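Packing light: my notes for the October talk

(Slides up before people sit down. Water. Clicker in left hand this time.)

Evening everyone, thanks for coming out. I'm going to talk about travelling with hand luggage only, which I've done for six years now, and I'll try to keep it practical because I know half of you have a trip booked and the other half are here with the half who have.

Quick bit about me. I used to be a dreadful packer. I once took a hairdryer, an iron and four pairs of boots to Madeira for a week. Wore the same sandals every day. Delyth Parry, who some of you know from the walking group, carried one of my bags up the steps to the guest house and didn't speak to me until supper.

So the first thing, before any bag comes out of the cupboard, is to clear a table. A proper table, kitchen one if you've got it. Everything you think you want goes on it, in one layer, nothing piled up. If it doesn't fit on the table it isn't going to fit in the bag, and you've found that out two days early! 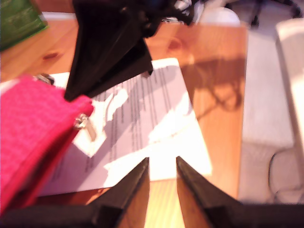 Photo: Sofia Ramalho

(Pause. Ask: who packs the night before? Hands up. Who packs the same morning? There's always one.)

Right, clothes. My rule is that everything on the table has to go with at least two other things on the table. That green jumper you love that only works with the one skirt stays at home, sorry. I take one pair of trousers on me, one in the bag, a few tops, one warm layer and something I can wear to dinner without feeling I've come straight off a hillside. Wash things in the sink. I know people pull a face at this, but a T-shirt rolled up in a towel and trodden on is dry by breakfast nearly anywhere in summer.

Shoes are the killer. Wear the heavy pair, pack the light pair, and stuff the light pair with socks. I've been using an old Mumari rucksack for this (show it, it's under the chair) and it has a bottom pocket that takes a pair of flat shoes and not much else.
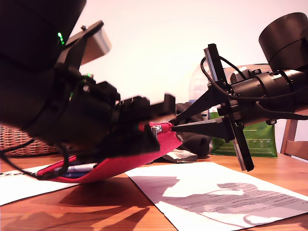
Then there's the question of rolling or folding, and I've had proper arguments about this. I roll soft things and fold stiff things. Shirts with collars I fold around a jumper so the crease has something to bend over. My sister swears by those squashy bags you press the air out of, but all that happens to me is that I fit more in and the bag weighs a ton. Weigh it, by the way. Bathroom scales, you holding the bag, then you without it. Do it before you've had your tea.

(If running late, skip the Marino story. If not, tell it, people like it.)

We stayed at a place called the Marino, up a hill, no lift, top floor. A lovely couple were checking in with two enormous cases and the owner just looked at the cases, looked at the stairs and went to find his coat. We were unpacked and on the terrace before the first case reached the landing. 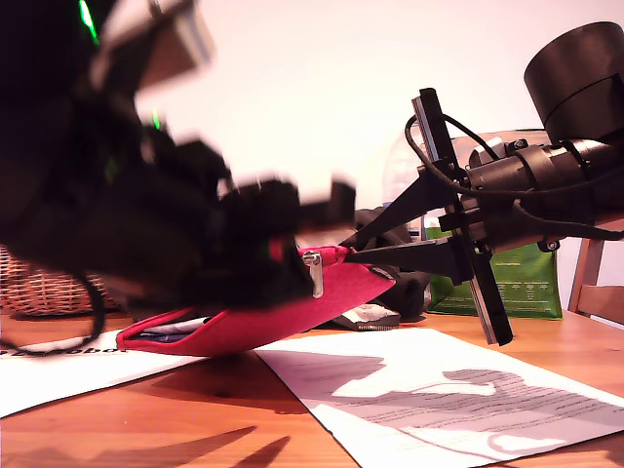
Small things are where people come unstuck. Chargers, plasters, the spare glasses, tablets, that adaptor you always buy again at the airport. I put the lot in pouches, and I'm fussy about which. Get a bright one, like the red fabric pouch on the slide, so it shows up at the bottom of a dark bag at five in the morning. A zip along the top edge with a metal pull is good too, you can find it with your fingers. And a bit of stripe showing at the open end cheers me up, I don't have a better argument for it than that. One pouch for cables, one for medicine, and the medicine one never goes in the overhead locker.

Liquids next. You need far less than you think. Decant it, label it, and don't trust a flip-top lid. I had a Fenix shampoo bottle open itself all over a guidebook and the pages smelt of coconut for the whole of Portugal. Solid shampoo is grand once you get used to it, just let it dry before it goes back in the tin. 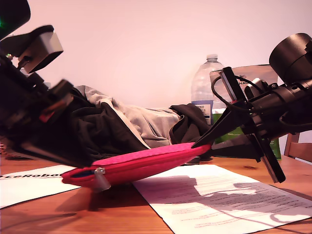 Slide 4: pink zip pouch, dark blue lining

Paperwork. I still print things. Phone batteries die and so does the wifi, and a folded sheet with the address of where you're sleeping has got me out of trouble in more than one taxi. Keep a copy of your passport somewhere that isn't next to your passport.

(Hand round the list now. There are spares on the Trusano box by the door.)

The list has gaps at the bottom for your own bits. Mine says earplugs, teabags and a very small torch. Have a look through it while I find the next slide, and shout out if there's anything on there you'd never take. Questions till the tea's ready, then Delyth wants the chairs back.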